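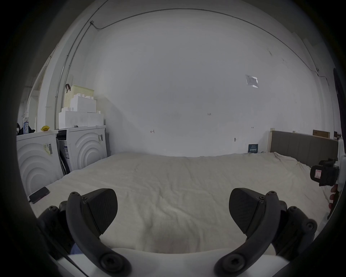

Bonda hand-held gripper: a student club review

Reviewed by Itzel Solís for the Jondstead robotics club pages
January 8, 2022

Our club took on laundry as its project this year. The aim is to record people folding clothes with hand-held grippers, then train a small arm on the recordings. Before any of that you need grippers that members can use for a whole session, and we settled on the Bonda. We have now put 40 sessions through a pair of them, which comes to 737 recorded folds, mostly T-shirts.

What you get

Each gripper has two black fingers on a white body, with a camera looking out over them. They came part-built. Haris Rind put ours together in one evening and found the printed instructions fine up to the finger joints, where two of the drawings are the wrong way round. The screws take an ordinary hex key. Check them before every session, as the ones at the outer joints work loose and the finger starts to wobble.

In use

The grip is comfortable enough for half an hour. After that the weight pulls on the wrist, and Ketsara Kaewsai, who has the smallest hands in the club, wanted a break sooner than the rest of us. The squeeze is light and even. New members were picking up sleeves within a few minutes, though a neat fold took them a good deal longer.

We work on a bed instead of a table. A bed is soft, so you can push the fingertips down slightly and get under a hem, which is very hard to do on a desk. The drawback is that the cover moves with the shirt if you drag it. Lift first, then move. We lost a lot of early recordings to that.

Thin cotton is what the Bonda does best.
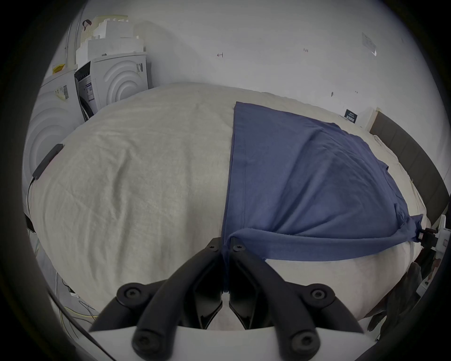 A single layer at the corner of a shirt can be taken between the very tips, and you can see in the recording which bit of cloth you have hold of. Dark shirts on a pale cover are the easiest to check afterwards. Thick things are less good. Hoodies and towels slide towards the base of the fingers and have to be shaken out, and socks are a nuisance at any speed.

The camera view is wide and bends straight lines near the edges. Tùng Thái wrote a short script to straighten it and then found that training went just as well without, so we leave it alone.

Compared with the Ventura

We borrowed a pair of Ventura grippers in June for comparison. The Ventura is lighter and has a better handle, but its fingers are stiffer and it left pinch marks on thin shirts. It would be my choice for blocks and cups. For cloth I prefer the Bonda.

Faults so far

One finger pad came unstuck and was glued back. One trigger spring has been replaced – the maker sent a new one without any argument. Battery life is poor, so keep a spare on charge.

Verdict

4 out of 5. Good for a club that wants to work with clothes and has somebody willing to tighten screws. Ask Haris for the corrected drawings before you start building.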